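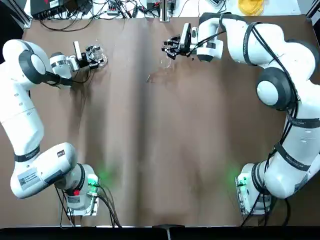

Elmarie Motaung asks whether a sheet laid over a large worktable should be glued down or left floating, and whether the answer changes when the table is brown and matte and the lamps are directly overhead. She has tried both methods on two tables at Brudwood and has ended up with a ridge on one and a lifted corner on the other.

For most tables we recommend floating the sheet and fixing it at the edges only. Full gluing gives the flattest surface on the first day, but any air trapped under the sheet stays there, and replacing the sheet later means scraping the top. A floating sheet can be lifted, turned and put back in a few minutes.

**Before laying**

Unroll the sheet face down on a clean floor and leave it overnight. Material that has been stored folded takes longer than material stored on a tube, and a fold through the middle may never come out completely. If the sheet has a center fold, lay it with the raised side of the fold facing down. Weights on a fold help a little - warmth helps more.

Check the table itself with a straightedge. Tops made in two halves often meet slightly out of level, and a thin sheet will follow the step. Sand or fill the joint first. A dip of 2 mm under a soft sheet shows as a dark band when the light comes from one side, and it is easy to mistake for a stain. Move the lamp before you reach for the cleaner. If the band moves or fades, the problem is shape.

**Fixing**

Cut the sheet 4 cm oversize on every side. Start at the middle of one long edge, tape it to the underside, then do the middle of the opposite edge with light, even tension. Work outward to the corners in the same alternating order. Corners come last. Too much tension across the short direction pulls a trough down the length of the table, and this was probably the cause of the ridge at Brudwood, which ran parallel to the long edge.

Where clamps or mounting plates stand on the table, fit them after the sheet is taped and tighten them in stages. A plate tightened fully while the sheet is still loose will hold a wrinkle in place beside it. Keep cables off the front edge of the sheet where they can, over time, polish a shiny line into a matte finish.

**Cleaning**

Use a damp cloth and a drop of dish soap, then a second cloth with plain water. Wipe in straight passes along the length. Scrubbing in circles leaves patches that catch the light, and brown shows them more than gray does. Avoid melamine sponges on any matte surface.

**Replacement**

The Yakubu workshop logs table use by the hour and changes its sheets at around 2,000 hours. Folovberg goes by appearance and has kept one sheet for 3 years. Either is acceptable for general bench work. Replace sooner if an edge has cracked or the tape no longer holds after cleaning.

Readers with thicker cork-backed sheets should allow more time for flattening and skip the wrapped edge, as the backing tends to split at the bend.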